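Notebook, brace bench, Olladcombe shop
Thursday, August 20, 2026

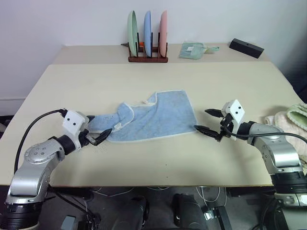 Hinge wear check on the Pledis knee brace shells, second set. Both left-side hinges went on the flex rig yesterday with the new polymer bushing and came off this morning at 3,000 cycles. Lateral play is up slightly on shell A, no change I can measure on shell B. Same torque on the pivot screws, same grease. Strap liner is still the open item. Molefe sent the terry version they want quoted, and the pile worries me: it is the same kind of cloth as a bath towel, and a crumpled towel shows what a looped fabric does once nothing holds it flat. Under a calf strap it will bunch at the first fold. Asked for a cut-pile swatch at 265 gsm instead.

Condyle pads: trimmed 2 mm off the medial pad on shell B. Edge no longer catches the frame at full extension. Shell A left as is for comparison. Do not swap pads between them.

Extension stops: the 15 degree stop seats properly in both hinges. The zero stop is tight in A and needs a push with the flat driver. Suspect paint in the slot -- the shell was sprayed before the hinge pocket was masked. Cleaned with a pick, somewhat better. Mask the pockets before primer on the next set, and write it on the traveler so the paint bench sees it.

Patella cup: Cluvum sample fits the upper mounts, lower mounts sit too far forward. Heated and reformed the lower tabs. Clearance over the kneecap form is fine when straight, marginal in deep flexion. Will recheck after the tabs have rested overnight.

Oversleeve: seam at the back of the knee rubs on the strap buckle. Either move the seam outboard or turn the buckle over. Turning the buckle costs nothing, trying that first.

To do
Pull shell A hinge apart, look at bushing face
Order pivot screws, the long ones -- down to the last bag
Rerun B with sleeve on
Move the impact test on the cup to October, drop fixture is still out for repair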